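Unit 4 notes: pale tops, veined patterns, and the walls around them

Hi all. These are the notes I promised from the surfaces lecture, cleaned up a bit and with the parts I rushed through put back in. If you missed class, read the whole thing. If you were there, you can probably skip to the section on walls, which I got to with five minutes left and talked through at double speed (sorry!).

Bring your sample boards next time, and a pencil. We'll be in the big room in Chaudhry again.

## Where we left off

Last unit was wood and wood-look tops. The main thing to carry over is the difference between *color*, *pattern* and *finish*, because people mash these together all the time and then can't work out why a room feels wrong. A quick reminder:

- **Color** is the overall tone you'd name from across the room. White, cream, charcoal.
- **Pattern** is whatever happens on top of that tone. Grain, speckle, veins.
- **Finish** is how the surface handles light. Matte, satin, gloss.

When you write up a surface for this course I want all three, in that order. "White marble top" isn't enough for me. "White, faint gray veining, finish unknown from photo" is a perfectly good entry, and I'd much rather read that than a guess. You'll see "finish unknown" a lot in my own notes. Photos lie about gloss more than about anything else.

## Marble, and things patterned like marble

I said in class that I use the phrase *marble-patterned* for anything I haven't touched. Lợi asked whether that was being fussy, and yes, it is, but I'm going to keep doing it. Marble is a stone. A marble pattern can be printed on just about anything with a flat face, and some of the printed ones are very, very good now. From a photograph you can tell me about the pattern. You usually can't tell me about the stone.

If you're standing next to the real piece, try these:

1. Look at the edge. On stone, a vein that reaches the edge generally carries on down the side. On a printed sheet, the edge is often a separate strip with its own pattern, or no pattern.
2. Walk the length of it looking for a repeat. Find one shape you'd recognize again — a fork, a hook, a little island — and go looking for its twin.
3. Put your palm flat on it and leave it there a moment. Stone feels cool for longer than most sheet materials do.
4. Ask whoever bought it. Seriously, this one works most of the time.

None of that means the printed top is the worse choice. I've got one at home and I roll out dough on it and spill coffee on it and have never once worried about it. Real marble is soft as stones go and acids etch it, so lemon juice and vinegar leave dull marks if they sit. Some people love those marks! If you're working with a client, find out early which sort of person they are.

### Reading the veins

Veins have a direction even when they look random, and that direction does a lot of work in a small room. Stand back and squint. Most patterns will lean one way.

Veins running the long way make a top look longer and calmer. Veins running across it chop it up a little, which can help a long skinny counter that feels like a bowling lane. Diagonal veins sit somewhere between the two. They give your eye a bit of movement without pointing at either end, and they're forgiving when you have to join two pieces, provided the diagonals lean the same way on both sides of the seam. If they don't you get a big V, and once you've seen the V you'll see nothing else.

Then there's strength. I sort veins into faint, medium and loud, and for a surface where people will be doing close work I nearly always argue for faint. Nhung Hầu's project from the last group is the case I keep coming back to. She redid the bead and jewelry bench at the Biltidside craft rooms, and the first top she picked had loud charcoal veining. Beautiful thing. But a dark jump ring dropped on a dark vein is gone, and she noticed that everybody using the bench had started laying a dish towel down before opening anything. She swapped it for a pale top with soft gray veining and the towels went back to the kitchen.

That towel is my favorite kind of evidence, by the way. Watch what people put down on a surface before they start working. It'll tell you what's wrong with the surface.

## Small dark things on pale tops

This follows straight on from Nhung's bench. Contrast is the cheapest help you can give to somebody handling small items. A black box on a white top reads instantly, corners and all. A white box on a white top has to be found by its shadow. And the other way around is just as true, so if the work is mostly white thread or paper, think about a darker mat in the middle of a pale table and leave the rest of it light.

Try this at home with anything you have. Matchboxes are good, or ring boxes, or the lid of a pen. Put a dark one and a pale one in the center of the table and look at them from the doorway, then from your chair. Write down which edges you can see. It takes no time and it'll change how you choose a top, I promise.

A note on placing things, too. Most two-handed work drifts to the middle of the table, a bit in front of whoever is doing it, and the hands end up nearly touching. The far corners hardly get used. So when you're judging a surface, judge the middle first. That's where the pattern needs to be quiet, and if your sheet or slab has one showy patch, turn it so the patch lands at the back.

## Walls around a work surface

OK, the rushed part.

A table standing out in a room borrows its background from the whole room: the window, the bookshelf, the cat. A table with walls on three sides has only those walls, and they become part of the surface whether you planned it or not. Pale walls bounce light back onto the top and soften the shadows. Dark walls swallow light, and the same white top will look grayer between them.

What trips people up is undertone. Put a "plain white" wall behind a white top and suddenly one of them is pink. Or lilac, or a bit green. You won't see it on a chip. You'll see it where the back wall rises behind the far edge of the table, because the two whites are side by side there and your eye can't help comparing. So hold your paint sample *behind* the top, upright, at the far edge. Don't lay it flat on the surface.

Metal trim at the corners is worth sketching as well. A silver strip down each back corner draws a firm line exactly where two pale walls would otherwise melt together, and with a white top I quite like that line. It gives the eye somewhere to stop.

For your notebooks, a white marble-patterned top with gray veining and pale, plain walls on three sides:
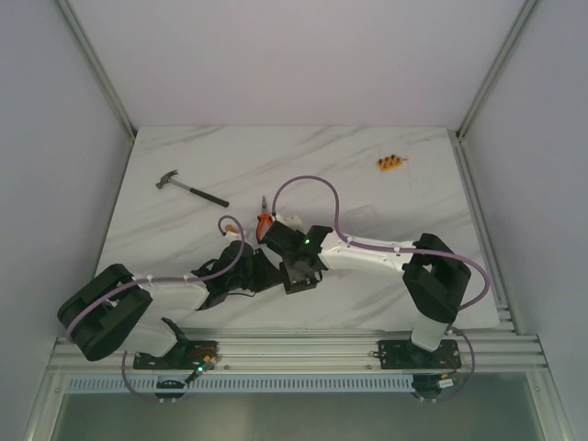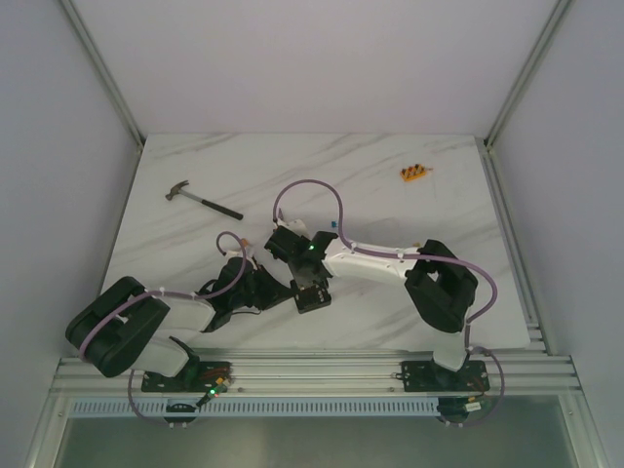
Now, lighting. I left this for the end of the lecture and then the end of the lecture left without me. Please remember that every color decision in this unit gets checked twice, once in daylight and once under the lamp or ceiling light the room will really be used with. Pale tops shift more than you'd expect. A warm bulb turns gray veining beige, and a wall you chose for its cool, quiet look can go quite yellow by dinner.

If you only have one lamp, move it. Overhead and slightly in front of the worker is my default. Straight behind the worker is the worst spot, since both hands then throw shadows right onto the thing being worked on.

## Homework

Pick one surface you use every day. Kitchen counter, desk, the top of the washing machine, I don't mind. Then:

- Write the color / pattern / finish line for it.
- Sketch the direction of the pattern with a few pencil strokes. No shading, please.
- Do the dark-thing, pale-thing test in the middle of it.
- Note what sits behind it, and hold something white upright at the far edge. What color did your wall turn out to be?
- Say what you'd change. "Nothing" is allowed if you argue for it.

Keep it to 500 words. The sketch doesn't count toward that, and neither does the surface line.

## Odds and ends

The sample library over in Zaltelham lets our students borrow up to 15 chips at once. Take the big ones if they have them, because a small chip of a veined pattern can land entirely between two veins and you'll think you've borrowed plain white. It's happened to me.

Lợi Thân has offered to bring an offcut of real marble and a printed sheet in a similar pattern so we can do the palm test with our eyes shut. Put your rings and bracelets in your pocket for that, they scratch.

Reading for next time is pages 16 to the end of the packet, on seams and edges. The part about mitered edges is dry but you'll need it for the bench project, so have a go at the little drawing exercise even if it comes out crooked.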